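Notes for my talk, Monday, Huaranga evening group
Putting away the small kitchen things

Slide 1. Say good evening, thank Lucero for the room. Speak slowly.

My subject tonight is the food package which is already open. A cereal box with a torn top does not close well any more, and still we put it back on the shelf. At home I now check the open boxes first, before I buy new ones.

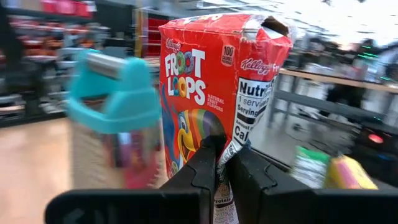

Regula Stöckli wrote to me after the last talk that she moves all her cereal to glass jars and throws away the carton the same day. I respect this, but I like to keep the label with the serving size. Ask the room: who uses jars?

Slide 2. Things which stand together. Tall things go at the back: the grater, the cereal. Food coloring should stand upright, with the cap tight.

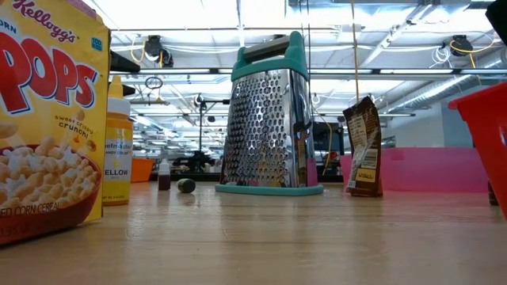 I keep the coloring on the baking shelf, next to the sugar. Before, it was with the spices and I could never find it.

Slide 3. Bins. Have an empty one ready before you start, and give the small pieces a bin of their own.

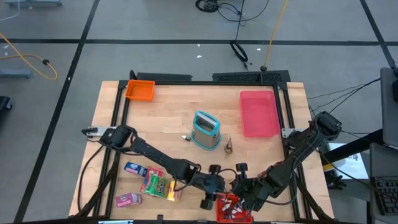

Wash the bins and let them dry overnight. Then questions, until Cristian needs the key.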